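Clarov two-arm tidying kit: can a machine take the rubbish out yet?
Reviewed by Babita Mishra, Ekbridge Household Review, November 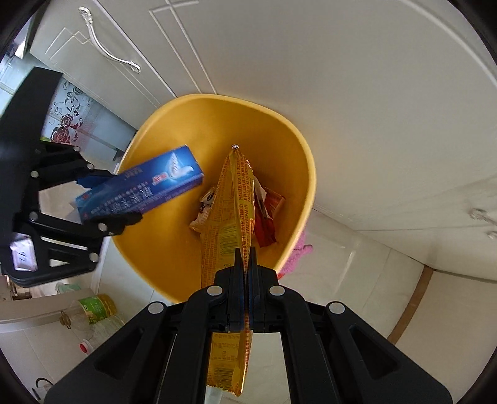
What you get for the money

The Clarov kit costs 2000 pounds before you have bought a table to clamp it to. For that you get two arms, two pairs of black grippers, a pair of hand-held versions of the same grippers for showing the arms what you want, and a piece of software called Nyanda which is supposed to learn from what you show it. There is a printed guide of 20 pages, of which I would keep four.

I have reviewed vacuum cleaners, steam mops and one very bad ironing press for this site, and I came to the Clarov with the same question I ask of all of them. Does it save me a job, or does it give me a different one?

The hand-held grippers

These are the best part of the kit, and I say that as someone who did not expect to like them. You hold one in each hand and do the chore yourself, slowly, while the software records it. The fingertips are narrow and they close evenly. A flattened snack wrapper can be pinched in the middle and held over the bin, and a cardboard carton can be gripped from above and below without much thought. Those are two very different things to hold. My old litter picker copes with the carton and makes a mess of the wrapper.

My hands ached after 20 minutes. The guide suggests short sessions and I would take that seriously. Bimla Shukla, who tried them with me and has smaller hands than mine, gave up sooner and went back to picking things up with her fingers, pointing out that the floor was clear before I had finished my third wrapper.

The arms, working on their own

Now for the part you are paying for. I gave the arms the plainest chore I could think of, which was putting packaging into an open bin. No lid and no pedal, and a bin with a mouth wide enough that most people could hit it from across the kitchen.

Cartons went well. The arm would find one, close on it, swing over and let go, and I would say it got most of them in. It is slow. You could make a cup of tea and drink a fair bit of it in the time it takes to clear a breakfast table, but you are not in the room, so perhaps that doesn't matter to you.

Wrappers were another story. Anything thin and shiny gave it trouble. It closed on air, or it closed on the very corner and the wrapper slid out on the way over. Once it had a good hold it would sometimes open its fingers and nothing would fall, and then the arm went off to fetch the next item with the last one still hanging from it.

Bottles on the floor I gave up on. They rolled. The arm nudged one under the cupboard and then spent a long time looking at the place where it had been.

And sorting?

The box says the kit can be taught to sort. I have seen no sign of it at home. Miltham wants card, plastic and general waste kept apart, and a carton and a crisp packet both went into the same bin whichever way I taught it. Clarov's help desk told me I needed more recordings, around 300 for each kind of item. I asked what happened when the shop changed the colour of a box. They said more recordings might help.

I can see how this would suit a packing bench, where the same carton turns up 1000 times a day in the same place. A kitchen doesn't work like that. There is a glove on the floor, there is a bottle by the skirting, somebody has folded a wrapper lengthways and somebody else has screwed theirs into a ball.

Noise, cleaning, and the little things

The arms hum, which I stopped hearing after the first evening. The fingertips pick up grease and need wiping, and the guide says to use a damp cloth and no spray. The joints have gaps that crumbs get into – I used an old toothbrush. The cables are too short for my kitchen. The clamps left a mark on my worktop and I am still cross about it.

Setting up took most of an afternoon, including a long wait for Nyanda to update itself twice.

Should you buy it?

If you like tinkering, and you would enjoy teaching a machine to do something badly and then slightly less badly, there is a decent hobby here. The hand-held grippers are well made and I would be sorry to send those back.

If you want the rubbish dealt with, no. I will try the next version when it comes, and I'll be starting with the wrappers.

Two stars out of five. Returned to Clarov after the trial, postage paid by them.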